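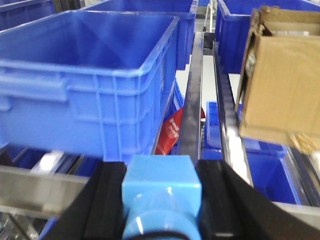 本页最后修改:十二月,晚间(补了关于回放工具的一段,改了几处错字)

Tratau 参观记:一整天都在看软件

去 Tratau 的路比想象中长。早上出门的时候天还没亮透,车上人不多,我抱着保温杯,把事先写好的问题又看了一遍,越看越觉得问得太大:“你们的感知怎么做”“你们的规划怎么做”,这种问题谁听了都只能回一句“看情况”。于是在车上重新写,写得细一点,写到具体的一只箱子、一次失败的抓取、一行日志。后来证明这个改动很值得,接待我们的工程师听到细问题,眼睛是会亮的,讲着讲着就把人往工位那边带了。

先交代一下背景。我平时做的是仓储系统那一侧的活,订单、库位、波次,跟机械臂隔着一层接口。接口那头的东西对我来说一直像个黑盒子:我发过去一句“从某某箱里取一件某某货”,过一会儿它回我一句“成了”或者“没成”。没成的时候,附带一个错误码,错误码的文档又总是比代码旧一点。这次有机会去 Emach 的实验场看看,我心里最想弄明白的就是那个“没成”后面到底发生了什么。同去的还有几位同行,有做视觉的,有做设备集成的,还有一位纯粹是好奇,一路上问题最多,也问得最好。

Emach 的实验场在 Tratau 工业区靠里面的位置,外面看是一排普普通通的厂房,门口停着几辆叉车,绕过装卸口往里走,才是他们做软件的地方。我原来以为软件部门应该在楼上的办公室里,大家戴着耳机对着屏幕,结果他们的工位就挨着设备,隔一道透明的围栏。写规划的人一抬头就能看见自己写的规划在动。有人告诉我,早先确实是分开坐的,后来搬下来了,搬下来的头一个月抱怨噪声的人很多,再后来就没什么人提搬回去的事。

进门先换鞋,听安全说明,领一件背心。安全说明讲得很细,讲到哪条线可以跨、哪条线不可以跨,讲到黄灯和红灯的区别,讲到急停按下去之后谁有权复位。我喜欢这种开场,一个地方认不认真,听安全说明就能听出来七八分。

从相机讲起

第一站是感知。墙上一块大屏幕,播的是各个工位手腕相机的画面,有实时的,也有存下来的。带我们的工程师没有先放漂亮的演示,开口就说,先看难的。

页首那一帧就属于难的一类。做仓储的人都熟悉这种蓝色周转箱,结实,好堆,好洗,哪儿都有。可是从夹爪旁边看出去,一片亮蓝,箱子后面还是箱子,轨道那一边还有箱子,亮的地方几乎要发白。大箱子和中间的轨道之间夹着一只红色的袋子,只露出上半截,斜着。右边那只纸箱口子敞着,上沿撕得毛毛糙糙,里面隐约有一点银亮的包装。对我这样的外行来说,一眼看过去就知道哪儿是箱子,哪儿是货,哪儿是架子;对软件来说,这几件事每一件都要单独算出来,而且算出来之后还得说清楚自己有多大把握。

工程师把同样一类画面的分割结果叠上去给我们看。他们的感知模块叫 Likix,名字怎么来的没有人说得清,有一种说法是最初某个脚本的文件名打错了,将错就错用到现在。Likix 做的事情分几层。最底下一层是把画面切成一块一块,哪些像素属于同一个东西;往上一层是给每一块一个大类,容器、货物、结构件、夹爪自己、不知道;再往上,才是估计位置和朝向。

“不知道”这一类让我印象很深。以前我总觉得,一个好的识别系统应该什么都认得。他们的看法是,认不出来的时候老老实实说认不出来,后面的规划才有得选。规划模块拿到一块标着“不知道”的区域,会把它当成碰不得的障碍,绕着走,走不通再回来要一张更好的图。如果感知硬给它安一个名字,说这是货,规划就会兴冲冲地伸手去抓,抓到的有可能是轨道,有可能是一截线缆。

同行里做视觉的那位马上追问:那“不知道”太多怎么办,机器岂不是整天站着发愣?工程师笑了,说确实有过这么一段时间,阈值调得太保守,夹爪停在半空,看看左边,看看右边,又看看左边,围栏外面的人都替它着急。后来他们加了一条规则,同一块区域连着几次看都是“不知道”,就换一个观察位置,手腕转一个角度再看。换了角度以后,很多“不知道”自己就散掉了,反光跑到别处去了,遮住的边也露出来了。

说到反光,我们聊了好一阵。亮面的包装是所有人共同的头疼事,深度相机打过去,返回来的点云上会有洞,有时候洞比货还大。他们的处理办法听上去挺朴素:深度缺了的地方,先看颜色图的轮廓能不能接上,接得上就用周围的深度去补一个大致的平面,同时把这块的把握程度降下来。补出来的平面只用来做避障,不用来决定夹爪往哪儿合。我问为什么分得这么开,回答是,避障宁可多占一点空间,抓取差一点点就空了,两件事对误差的态度相反,用同一份数据就会互相拖累。

这句话我记在本子上,回家路上又看了几遍。我们自己的系统里也有类似的毛病,同一份库存数据,既拿来对外承诺,又拿来对内补货,两边对误差的态度也是相反的,吵了很久都没吵清楚。

还有一件小事。夹爪自己的手指总是出现在手腕相机的画面里,黑乎乎的两大块,靠得近,还虚。我原先以为这部分直接裁掉就行了,固定位置嘛。工程师说最早也是裁的,裁掉以后发现丢了很有用的信息:手指张开多少,指尖和目标之间还有多大空隙,有没有什么东西已经卡在指缝里,这些都要靠这块区域看。现在的做法是根据关节读数把夹爪的模型投影到画面上,跟看到的对一对,对得上的部分当作自己,对不上的部分就要小心了。有一次对不上,查来查去,是有人给手指换了一套垫片,模型文件没跟着换。从那以后,换手指和换模型文件写在了同一张工单上,少填一栏都关不掉。

标注间

感知旁边有一个小房间,做标注的。我本来以为参观不会带我们进这种地方,一般都不带,觉得不好看。他们倒是很大方地开了门,还给我们搬了凳子。

标注规范打印出来钉在墙上,改过很多遍,有的地方贴了纸条盖住旧的。我站着看了好久。有些条目一看就知道背后有故事,比如“纸箱翻开的盖子算纸箱,撕下来脱离箱体的算不知道”,再比如“透过半透明袋子看到的东西,标袋子,不标里面的东西”。还有一条写着“夹在容器和结构件之间的货物,只标看得见的部分,不要替它补全”。旁边有人用铅笔写了一句“补全是模型的事”。

这条规矩我特意问了。他们解释说,早期有的人只标看得见的,有的人会凭经验把被挡住的那一半也画上,两种标法混在一起,模型学得很糊涂,给出来的边界总是在两者之间摇摆。后来统一成只标可见部分,另外单独有一小批数据是两种都标,专门用来训练“补全”的那一层。这样一来,抓取规划就能同时拿到两个轮廓:一个是眼睛确实看见的,一个是估计出来的。夹爪下手的点只能落在看见的轮廓里面,而把货抽出来的时候要留多大空间,就要按估计的轮廓来算。

训练集里专门收难例的那一份,眼下是 389 段,每一段都有一个名字,起名字的人显然很有闲情,什么“雪地”“斜塔”“夹心”。我问为什么要起名字,编号不就行了?对方说编号记不住,开会的时候说“夹心那一类又退步了”,大家立刻知道讲的是什么。我觉得很有道理,回去以后打算给我们那些老大难的订单类型也起上名字。

规划这一头

第二站是规划,也是我最期待的一站。他们的任务与运动规划那一套叫 Tamuno,对外的接口就是我平时在另一头喊话的那种东西。终于见到了黑盒子的里面,心情有点像去见通信多年的笔友。

Tamuno 收到一条取货请求以后,先不动。它会把请求拆成一棵树,树上每个节点是一个小动作或者一个小判断:到观察位,拍一张,目标在不在,能不能直接够到,够不到的话挡在前面的是什么,挡着的东西能不能挪,挪到哪儿去,挪完要不要再拍一张。屏幕上这棵树是实时画出来的,走到哪个节点哪个节点就亮一下,走不通的枝子会变灰。站在旁边看它一亮一灭,看着看着就入迷了,好奇的那位同行干脆搬了凳子坐到屏幕前面,叫都叫不走。

我问的第一个细问题就是:当你们返回“目标不可达”的时候,树上通常灰的是哪几枝?工程师二话不说,调出了一批存下来的失败记录,一条一条打开给我看。原来我看到的同一个错误码,背后至少有好几种完全不一样的情形。有的是目标看见了,但是周围的空隙容不下手指;有的是手指容得下,手腕转过去会碰到旁边的轨道;有的是什么都容得下,可是抽出来的那条路要从敞开的纸箱盖子底下过,盖子是软的,碰撞检测按硬的算,就判了不行。还有一种最冤枉,目标其实够得着,只是时间预算用完了,搜索停在半路,也归到了不可达里面。

我当时就有点激动,说这几种在我们那边的处理应该完全不同啊!空隙不够,我可以换一件同款的货;时间不够,我等一会儿重发就好;盖子挡着,我可以叫人去把盖子压一压。可是我们只收到一个码,于是不管三七二十一统统转人工。工程师听完愣了一下,说他们一直以为上位系统不关心这些,怕给多了嫌烦。两边就这么隔着接口客气了很久,各自替对方省事,省出来一大堆麻烦。我们当场在白板上画了一张新的返回表,画得歪歪扭扭,拍了照片各自带回去。

单说软盖子这件事,他们正在试一种做法。规划的时候给每个障碍物多带一个属性,说明它允不允许轻轻碰。轨道、横杆、箱壁一律不许碰,纸箱的盖子、软袋的边角允许碰,但要限速限力。路径搜索的时候,碰一下软东西要付一点代价,绕得过去它就绕,绕不过去才蹭过去。听上去不难,难在属性从哪儿来。感知说这是纸箱盖子,把握有多大?万一是别的东西呢?所以又回到前面那个话题,把握程度要一路传下去,传到规划,传到控制,哪一层都不能偷偷把它抹成百分之百。

我很喜欢看他们不同组之间讨论这个问题的样子。规划组的人说,你们感知给的把握值偏高。感知组的人说,我们校准过的,是你们拿来用的时候取了最大值。然后两个人就趴在同一块屏幕前面翻代码去了,把我们几个参观的晾在一边,晾得我们还挺高兴。

抓取点的选择也讲了很多。面对一只斜插在缝里的袋子,人会很自然地捏住露出来的那个角,往外一提。机器要决定的事情就多了:捏多深,捏的方向跟袋子的斜度一致还是跟缝的方向一致,提的时候是直着往上还是顺着斜面往外。Tamuno 会生成一批候选,每个候选打一个分,分数里有几何的部分,也有从过往记录里学来的部分。屏幕上候选用小小的夹子图标画出来,绿的、黄的、灰的,密密麻麻。工程师拿笔尖指着其中一个说,这个几何分最高,但是学来的那部分给它打得很低,你们猜为什么?我们猜了半天没猜中。他说,捏在那种位置,袋口的封边容易滑,几何模型不知道有封边这回事,记录里却有很多次滑掉的经历。

我又问,那两部分打架的时候听谁的?他说看任务。赶时间的时候听学来的,它偏向于一次成功;贵重的、怕压的货听几何的,它能保证手指不会压到别处去。权重写在配置里,每个站点可以不一样。我顺嘴问了一句配置有没有版本管理,问完有点后悔,怕人家尴尬,结果人家很坦然地说,吃过亏,现在有了。

控制:手上的那点分寸

午饭在他们的食堂吃的,面条不错,辣油是自己熬的,我加多了,下午一直在喝水。饭桌上聊的还是软件,有人讲起一个时钟不同步的故障,讲得绘声绘色,说关节数据和图像差了一点点,投影出来的夹爪总是比真的夹爪慢半拍,像影子追着人跑。查了很久才查到是一台交换机的设置。坐在旁边的几位都跟着点头,看来这种故事每家都有。

下午先看控制。控制组的工位最靠近围栏,他们的屏幕上没有什么花哨的东西,就是一条一条曲线,力的、位置的、速度的。底层控制循环跑在 500 赫兹,上面的规划相比之下慢得多,中间有一层专门负责把慢的变成快的,把一段一段的路径揉成平滑的轨迹,顺便盯着力的读数,不对劲就立刻收手。

“不对劲”怎么定义,又是一个大题目。最早是一个固定的门槛,超过就停。问题是箱子有轻有重,袋子有松有紧,固定门槛要么太敏感要么太迟钝。现在的做法是规划的时候就预估好每一段的受力应该长什么样子,执行的时候拿真实的曲线跟预估的比。比如从缝里往外抽一件东西,一开始有摩擦,曲线会往上走一截,然后应该掉下来。如果走上去以后迟迟不掉,说明卡住了,继续加力只会坏事。

他们给我们做了一次现场演示,在一个专门的测试台上,把一只软包塞在两块板之间让夹爪去抽。第一次抽,曲线爬上去,停住,夹爪松了一点,稍微转了个角度,再抽,出来了。围栏外面几个人不约而同地“噢”了一声。第二次,塞得更紧,它试了几下,放弃了,把手指张开退回去,在日志里写了一条“卡滞,建议人工”。工程师说,比起第一次,他更喜欢第二次,肯放弃是调了很久才调出来的。我完全理解这种心情。在我们那一头,最怕的就是机器不肯放弃,一直试一直试,后面的订单全堵在那里。

有一段关于速度的讨论我也想记下来。夹爪在开阔的地方走得很快,进了箱子之间的窄处就慢下来,慢到外行看着有点着急。我问能不能再快点。控制组的人说,快慢的瓶颈在看,不在电机。窄的地方遮挡多,每走一小步,能看到的东西都会变,走得太快,看到的还没算完,人已经到下一步去了。所以想让窄处变快,得先让感知变快,让感知变快又要把图切小,切小了又会漏掉边上的东西,绕来绕去。听完以后我再去看那条慢吞吞的手臂,忽然觉得它很有耐心。

工具链,我最舍不得走的一站

如果只能挑一站多待一会儿,我会挑工具链。做平台的人大概都有这个偏心。

Emach 内部有一套回放工具,没有正式名字,大家就叫“回放”。任何一次取货,不管成没成,都会留下一份完整的记录:手腕相机的画面,外部相机的画面,关节,力,Likix 每一层的输出,Tamuno 那棵树每个节点的进出,全部按同一个时钟对齐。打开以后底下一条时间轴,拖到哪儿,上面所有的窗口一起跟着动。你可以停在手指将要合上的那一刻,看当时感知以为目标在哪儿,看规划为什么选了这个点,看力的曲线有没有抖。

更妙的是可以“换一个脑子重来”。选中一段记录,换上新版本的感知,或者换一套规划参数,从那一刻起重新推一遍,看看决定会不会不一样。当然,换了决定以后世界会怎么反应,记录里是没有的,所以只能比到决定这一步,再往后要靠仿真。工程师反复强调这一点,说新人最容易犯的错误就是在回放里看到新版本选了一个更好看的抓取点,就兴高采烈地说修好了。选得好看和抓得起来之间还有一段路,这段路只有上真机才走得完。

每天夜里,回放会自动把难例集整个跑一遍,拿当天的代码和前一天的比。早上来上班,第一件事就是看那张表,哪一类进步了,哪一类退步了。退步的格子点进去,直接跳到那一段记录、那一帧画面、那一个像素块。我在那张表前面站了很久,又羡慕又惭愧。我们也有回归测试,但是一条失败了以后要去好几个系统里分别捞日志,捞齐了再手工对时间,等对好了,人也没脾气了。

仿真也看了。仿真里的箱子做得很像样,蓝色的塑料,侧面的竖筋横筋都有,箱口的边也有厚度。我起初觉得筋条这种细节是为了好看,一问才知道是有讲究的。侧壁有筋和没筋,深度相机看过去的噪声不一样,夹爪手指蹭过去的受力也不一样。最早的仿真箱子是光面的,训练出来的模型到了真箱子面前,老是把筋条之间的阴影当成缝隙,以为可以把手指伸进去。加上筋条以后,这个毛病轻了很多。

他们也坦白说了仿真里做不好的部分:撕破的纸板边,皱巴巴的亮面包装,软袋子被挤在缝里的形状。这些东西在仿真里要么太干净,要么太夸张。他们现在的办法是承认做不像,仿真里只管练大的动作和避障,跟柔软、反光有关的那一层全部用真实数据来练。我听着觉得踏实,一个团队知道自己的仿真哪里不像,比仿真做得多像都让人放心。

还有一个小工具,他们自己大概觉得不值一提,我却最想抄回去。它叫“问树”,就是在 Tamuno 那棵树的任何一个灰掉的节点上点右键,它会用一句人话告诉你为什么灰。比如“手腕在此姿态与右侧轨道间距不足”,或者“目标可见面积太小,抓取点无处可放”。句子是模板拼出来的,有时候拼得不太通顺,但是完全看得懂。现场的运维人员不用会看代码,也能知道该去挪箱子还是该去擦镜头。据说做这个工具的起因是有一阵子夜班电话太多,每次电话里都要花很长时间弄清楚到底发生了什么。做完以后电话少了,做工具的那位也能睡整觉了。

标定和那些不起眼的事

参观快结束的时候,又加了一站标定,本来不在行程里,是我们这边做设备集成的同行硬要看的。

手腕相机和夹爪之间的相对位置,理论上装好了就不会变。理论上。实际上每次碰一下、拆一下、热胀冷缩一下,都会变一点。变一点点,肉眼看不出来,抓取点就会整体往一边偏。他们的做法是让机器人在空闲的时候自己做一次小检查,伸到一块固定的标定板前面,从几个不同的角度看一看,算出来的结果跟上一次差得不多就算过,差得多就报警。全套检查排了 13 个姿态,跑下来很快,趁换箱子的空当就能做完。

我问,那如果检查出来有偏差,系统会不会自动改过来?答案是会给出建议值,但要人点一下确认。曾经是全自动改的,后来有一次标定板自己松了,机器人很认真地把自己调歪了,还调得很有把握。那天的事他们讲起来都在笑,当时想必笑不出来。

线缆也聊了几句。手腕附近的线走法不同,会影响机械臂转到某些姿态时的余量,规划里有一条限制就是专门为线缆设的,写着手腕不能朝同一个方向连着转太多。新来的人看不懂这条限制,总想把它删掉,觉得白白损失了很多姿态。后来有人在代码注释里写了很长一段话,讲某根线是怎么断的,从此没有人再提删掉的事。注释我看了,写得声情并茂,可以单独发表。

接着又看了一下他们怎么管理容器的型号。蓝箱子看着都一样,其实不同批次的尺寸有一点点出入,把手槽的位置也略有差别。Likix 里每种容器有一份几何模板,匹配的时候不但要说这是箱子,还要说更像哪一种模板。眼下库里常用的模板有 11 种,时不时还要加。我们这边的系统里,容器只有一个字段,叫“标准箱”。我没好意思在现场说出来,在本子上画了个大大的圈。

问答环节记了几条

最后大家坐下来喝茶,随便问。我挑几条有意思的写下来,顺序是乱的。

有人问,大模型用了没有。用了一点,主要用在把现场人员的口头描述转成任务,比如“把轨道边上那包红的先拿走”,转成 Tamuno 能懂的约束。转完以后会在画面上圈出来给人看,人点了头才执行。他们不让它直接生成动作,至少目前不让。

有人问,既然容器之间的缝里老是夹东西,为什么不干脆从机械结构上解决,把缝堵上。回答说,能堵的都在堵,可是客户现场五花八门,有的轨道是人家原来就有的,不能动。软件得先假定世界是乱的,哪天世界变整齐了,那是赚到了。

有人问,一次请求从收到到给出第一个动作要多久。这个他们给了范围又补了很多条件,简单的很快,要挪东西的就慢,我不敢随便写数字,免得写错。倒是难例集每晚那一轮,他们说大约 500 分钟,正好在早班之前跑完,有时候跑不完,早班的人就先喝咖啡。

有人问,哪一类失败现在最让人头疼。几位工程师互相看了看,给出了不同的答案。感知组说是亮面包装,规划组说是敞口纸箱的盖子,控制组说是软袋子夹在硬东西之间。做工具的那位慢悠悠地说,是三样凑在一起的时候。大家都笑,笑完又叹气。

我自己问的是,如果我这边只能改一件事来帮你们,你们希望我改什么。我以为会听到“少发急单”之类的话,结果他们商量了一会儿,说希望我们在请求里带上“可以替换”的标记。同款的货有好几件的时候,告诉他们拿哪一件都行,这样树上就多出好几枝可以走的路,很多“不可达”根本不会发生。这个字段我们数据库里一直都有,只是从来没有往接口里放过!我当场就答应了,答应完才想起来还要回去跟组里商量,后来也商量通了,改动已经排进去了。

临走的时候又经过感知那块大屏幕,画面还在轮着播。早上看的时候,我只觉得满眼都是蓝,乱糟糟的;到了傍晚再看,会不由自主地在心里给每一块贴标签,容器,容器,结构件,货物,不知道,再想一想夹爪要从哪边进去。看了一天,脑子里长出来一棵小树,走两步就灰一枝。

给打算去的朋友几条零碎的建议。穿平底鞋,站的时间很长。问题写细一点,最好带上自己系统里真实的失败记录,脱敏以后给他们看,他们会比你还来劲。食堂的辣油先尝再加。围栏边上可以拍照,标注间不可以,进门的时候会说。回程的班车傍晚就没有了,我们就是聊得忘了时间,最后是 Emach 的一位工程师顺路把我们捎到车站的,路上他还在讲封边打滑的事,讲到我们进站。

那张白板上画的返回表,整理以后已经发给同去的各位了,没收到的跟我说一声。里面“软障碍”那一行还空着,等他们那边定下来属性的叫法,我再补上。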